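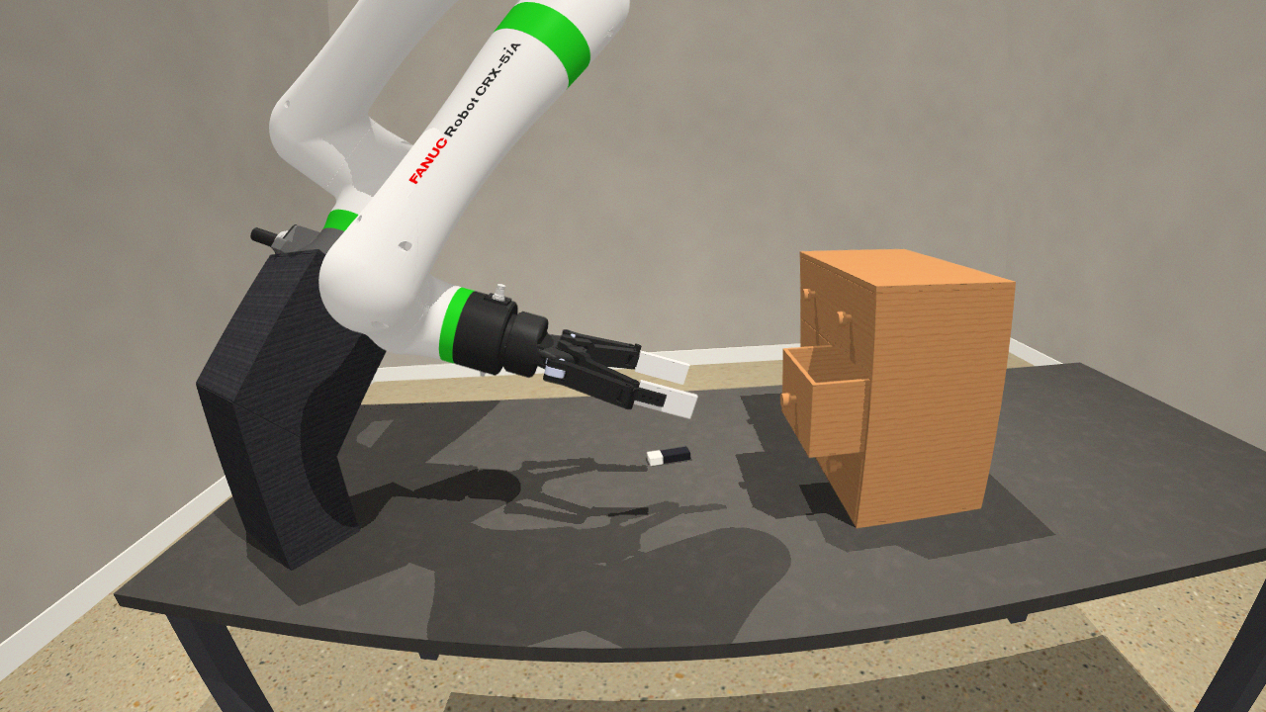
4. Laying out the cell before you build it

Work through this section on the computer first. The bench, the pedestal and the cabinet all have to fit within the arm's reach, and it is easier to move them on a screen than on a shop floor. The steps use the Urnora cell file, revision dated Feb 16, 2020. Members of the Ollent workshop will find it on the shared drive in the folder "drawer cell."

4.1 Place the fixed parts

1. Open the cell file and check that the units are set to millimeters.
2. Load the table first. Lock it so it cannot be dragged by accident.
3. Put the pedestal at the left side of the table and snap the arm base to the mounting piece on top. The short connector on the base must point left, away from the work area.
4. Load the cabinet on the right half of the table. Turn it so the drawer fronts face the arm.
5. Set the gap between the pedestal foot and the cabinet to 400 mm. Measure at tabletop height.

Note: The pedestal model leans. Do not measure the gap from its upper body.

6. Save the layout under a new name. Do not overwrite the original cell file.

4.2 Add the drawer and the block

1. Select one drawer and slide it open. Leave the rest closed.
2. Place the black-and-white block flat on the tabletop between the arm and the cabinet, with the white end to the left.
3. Check that the block rests on the table surface. If it sinks in when you start the simulation, raise it 10 mm and let it drop.
4. Run the simulation for 30 seconds with the arm parked. Nothing should drift. If the drawer creeps, increase the slide friction one step and run it again.

4.3 Set the waiting position

1. Jog the arm until the gripper is above the tabletop and to the left of the cabinet, with the fingers pointing down and to the right.
2. Open the fingers.
3. Look at the layout from the front and from directly overhead. The wrist must clear the cabinet top in both views.
4. Store the position as WAIT.
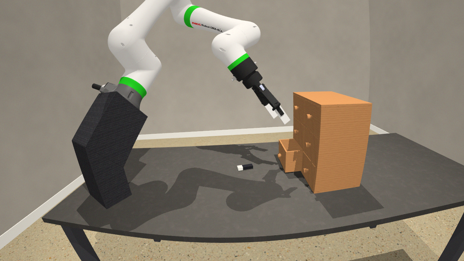

Keep WAIT clear of the open drawer as well. From there the arm should be able to go to the block or to a drawer knob without passing over the cabinet. If the planner reports a joint limit, move the cabinet a little and repeat step 1. Leave the pedestal alone, or you will have to redo the base offset.

CAUTION: A clean run in simulation does not mean the real cell is safe. Run every new program at the lowest speed first, with one hand on the stop button and all other people outside the taped line.

4.4 Carry the layout over to the bench

1. Print the floor plan at full size and tape it to the real tabletop.
2. Bolt down the pedestal before you lift the arm onto it. This is a two-person job.
3. Set the cabinet on its outline and fix it with the Bélanger clamps. Hand tight is enough.
4. Enter the measured base offset on the Unitz controller page. Save it under code 2725.
5. Move to WAIT and compare the finger height with the figure in the file. If they differ, go back to step 4 and check the sign of the offset.

Note: Recheck the clamps after the first day of use and again whenever the bench has been moved.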